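Mixed Tableware on a Small Kitchen Table or Counter: FAQ

By Leonie Vogler
September

Most questions sent to the Brokcombe household pages concern odd pieces: plates inherited singly, bowls left over from broken sets, a deep dish that matches nothing. The answers below cover placement, cloths, washing and storage.

Do the patterns have to match?

No. A shared background color does most of the work. White pieces with different decoration sit together without trouble as long as the whites are close. Cream next to bright white is more noticeable than flowers next to leaves. Compare pieces in daylight before buying a replacement.

Where should the large plate go?

At the front, nearest the person who will use it. Smaller plates and bowls go behind it or to the side. Keep the foot of the plate fully supported. A rim may reach past the edge of the cloth, but the foot should not stand half on the hem and half on the bare surface, as the plate will rock when cut on.

How should small bowls be arranged?

Keep them in one group, to the side of the serving dish. Spread out, they take up the space needed for setting down a spoon or a lid. Leave enough room between them for fingers.
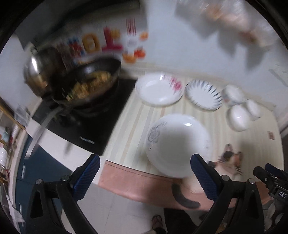 Large plate at the front, small bowls grouped to the right, striped cloth underneath.

Is a patterned cloth a problem under decorated plates?

Rarely. Pale stripes are the easiest choice. They run in one direction and can be used as a guide when setting pieces straight. A printed figure, such as a cat or a bird, is better placed beside a plate than under it. Strong borders belong along the front.

What size of cloth suits a counter?

Measure the usable surface and subtract the area next to the cooktop. Cloth should never reach a burner. On our own counter the clear length is 119 cm, and we use a cloth of 90 cm. If the cloth slides, put a thin non-slip mat under it and trim the mat so it does not show.

Can decorated pieces go in the dishwasher?

Check the underside for a mark. Decoration under the glaze usually tolerates machine washing. Decoration on top of the glaze can often be felt with a fingertip and should be washed by hand. Metallic trim stays out of the microwave. If there is no mark, wash by hand.

How high can plates be stacked?

We stop at 8 for flat plates of one size. Scalloped edges chip more easily, so limit those to four and put a sheet of felt or paper towel between them. Deep oval dishes go on top or on a shelf of their own.

My Bolell bowls no longer nest. Why?

Bowls from different production years may differ slightly in the foot. Sort them by foot diameter and stack like with like.

Last updated: Sunday

Comments

Sabine Voß: The fingertip test worked on my grandmother's plates. Two out of the set had raised flowers and I had been machine washing them for years.

jovance_k: What about cork under the cloth? Mine leaves crumbs.

Pfeiffer: Sealed cork doesn't. The raw kind sheds at the cut edge.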